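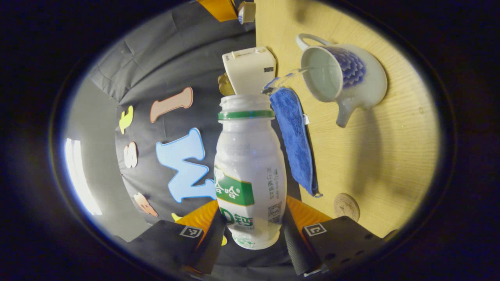
Photo: Notulo

Notulo opens its bottle-washing table to the neighborhood, with room for 500 bottles before the holidays

2019-11-30 — Notulo, the neighborhood reuse workshop on the ground floor of the old Amundsen building, is very happy to announce that its bottle table will now be open to everyone who lives or works nearby, and not only to the families who have been coming through the door with bulging tote bags ever since we started in May.

For those who haven't visited yet, the bottle table is just what it sounds like. It is a light wooden table where people sit down with the small drink bottles their children have emptied during the week, give them a proper clean, wipe them down with a microfiber cloth and get them ready for another life as paint pots, bud vases, seed shakers or whatever else somebody dreams up over a cup of tea. There is no charge to take part and no need to sign up ahead of time.

A particular favorite at the table is the little white plastic bottle of AD calcium drink with the green lettering, which plenty of our neighbors grew up with and now buy for their own kids. It has a rounded shape with a nice waist to it, so small hands can get a good hold, and the bright green ring around the neck looks rather cheerful with a single stem standing in the top. We would gladly take as many of these as you can spare!

"I thought we would get a few bags and a few polite smiles," said Subira Mbwambo, who runs the workshop at Notulo. "Then people started telling stories about what they drank after school, and who always finished theirs first, and suddenly it was dark outside and we still had the floor to sweep. I would love for more people to have an afternoon like that."

The wider opening has been made possible by a gift from Skuvance, the hardware store on the corner, which has given us 60 bottle brushes, a good stack of blue cloths and two new drying racks. Foline, our friends from the flower stand across the street, will bring cut stems on opening day so that the first finished vases can go home full.

We hope to collect 500 bottles in all. At last count we had 395 on the shelves, so we are well on our way, and every bag helps. Please rinse your bottles at home if you can, and leave the labels on — many of our regulars like to keep the lettering showing, and the ones who don't are quite happy to peel.

The table seats 21 people with a little friendly squeezing. Children are welcome with a grown-up. Bottles may be dropped off at the front desk whenever the workshop is open, and any that are cracked will go in our recycling bin by the stairs.

For more information, or to arrange a visit for a school class, please ask for Subira Mbwambo at the Notulo front desk.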